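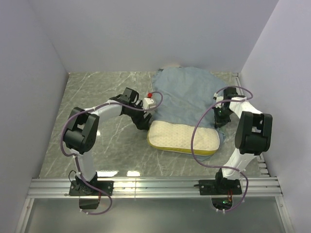 Page last changed: Monday, 4:10 pm (A. Segura)

Week 6 notes: Two-arm planning with soft things

This is my favorite week of the course! Up to now every object kept its shape while we planned around it. Cloth doesn't, and a cushion lying on a cloth is harder still, as pulling the cloth can move the cushion too.

What we plan over. With 2 arms, we search one joint space for both. Plan them separately and each path can look fine alone and still send the forearms into each other. Add the cables to your collision model as well. A purple loop hanging over the cushion takes up space, and the planner knows only what you tell it.

Perception. The cloth runs under the cushion, so part of it is hidden from the camera. Brendan's segmenter gives you a mask for the visible part only. Keep a separate guess for the rest, and lower its confidence near folds (the bunched bit at the right end is a great test).

Lab task. Run the Pendau sampler with 200 samples, then 300, then 1,000, and plot path length against planning time. Watch what the elbows do when both grippers work close to the cushion. It's lovely!

Reading: Paredes notes, part 2. Questions about the sampler go to Kristine Yap.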